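5th December

Back in the workshop with the Zallach score and two mugs of tea. Notes on the chorus parts before I forget everything that was said last night.

First full sing-through of Act Two and it went better than I'd dared hope! The altos have the storm chorus nearly off the page. The tenors don't, but they were cheerful about it, and the sound when all 80 of them finally landed on that big chord at letter K was enormous — I had to stop conducting for a second. The basses are still dragging from K to L. I tried beating it in two and they dragged in two. Next time I'm going to have them speak it, no pitches, and see if the words pull them along.

The soprano aria is the worry. She has all the notes (and the top C is lovely, easy, no push) but we're taking it too slowly and she runs out of breath before the end of the third phrase. I'd marked a breath after "Lencho", which is daft, it splits the name from the verb. Moved it two bars earlier. Try it at 80 to the crotchet and if that feels rushed come down a touch.
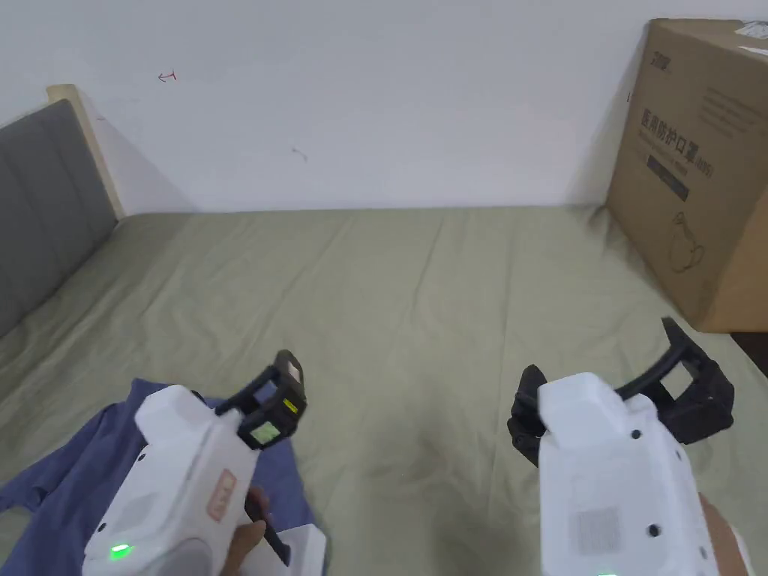

Surtitles: 200 slides at the moment, which is far too many for a piece this length. I cut 20 this morning just by not repeating the prayer every time it comes round. Whoever is running them on the night, please follow the vocal score and not the recording, the recording has the old cut in the duet and you'll be lost by page four.

Tried the offstage band from the corridor at the Julness hall. With the doors open they're late, with the doors shut they're late and you can't hear them. Better from the gallery stairs, I think, with a monitor for the beat. Horn players grumbled about the stairs, fair enough, they're steep.

Still to do: clean copy of the Wotero duet with the new ending (the pencil one is unreadable, sorry), bowings for the interlude, ask the hall if we can have the harpsichord tuned on the day. Also the cast list still has the June dates on it, so ignore those.

Letter K again first thing next rehearsal, before anyone gets tired.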